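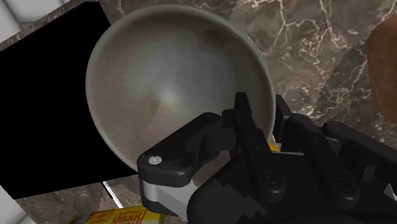
Wrist camera view in the simulated kitchen, with the Plurnik hand over the mixing bowl.

I've been putting off writing up the Plurnik hand until I'd had a fair go with it, and after three weeks of evenings (and one entire Saturday I'm not getting back) I think I'm ready. Short version: I like it a lot, I swear at it a lot, and I'd still keep the old two-jaw Piltier for half the jobs.

I should say I've only used the simulated version, the model pack you load into Bidstead. The real hand costs more than my car. So take anything I say about grip strength with a pinch of salt -- friction in a simulator is whatever somebody typed into a box.

Getting it in was easier than I feared. The pack unzips, you point Bidstead at the folder, pick the arm and up it comes. My first try had the wrist turned round the wrong way, which took me most of an evening to spot, and the setup notes are no help at all on that. Once it's on, the fingers move beautifully. Each one bends in several places and you can send them off separately or use the ready-made grips, and I'd start with the ready-made ones, believe me.

I did all my testing in the Guzmán kitchen, the one with the brown marble worktop, mainly because it's cluttered and the bowl in it is a pig. It's a big round steel thing, shallow, with a thin smooth rim, and simple jaws tend to either skate off it or tip it up. I gave each gripper 20 goes at lifting it by the rim and setting it down again. The Plurnik managed 17. The Piltier managed 3! I'd expected a gap but that made me laugh out loud.

The biscuit box was a different story. Flat on the counter, nice straight sides, and the Piltier just pinches it and goes. With the Plurnik I kept getting one finger on top of the box while the others were still making their minds up. You can tune this with the closing order setting (second tab, under the grip list, no idea why it's hidden there) and it does get better, but I never got it as quick as the plain jaws.

Now for my main grumble, and you can see it in the view at the top: this hand is huge on camera. The palm and knuckles fill the bottom right corner, a finger lies right over the edge of the bowl, and there's something small and yellow tucked under the rim that I can only see a scrap of between the fingers. If you're steering by the wrist camera alone, that's a real nuisance. Nearly everything is matt black as well, so where fingers cross it's hard to tell which is nearer. I ended up using the little white screw on the knuckle as a landmark, it's the one bit of the hand that stands out.

I tried moving the camera mount back a notch, which helped with the bowl and made small things worse. A second, fixed camera over the worktop sorted it properly, but then you've two views to keep an eye on and my poor laptop dropped to a crawl. With just the wrist camera I was getting 30 frames a second and it felt lovely.

Other odds and ends. The joint limits are sensible and I never got a finger bent backwards through the palm, unlike a certain free hand I tried last year. Saving your own grips works, but the names get cut short in the menu, so I now have several called "bowl rim le". And it needs a gamepad with two sticks as a minimum; doing it by keyboard is miserable.

Would I recommend it? If you're picking up round, awkward, slippery-sided things, yes, go for it. If your work is mostly boxes, stick with jaws and spend the evening on something else. I'm having a go at the pan lids next, once I've worked out how to rename those grips.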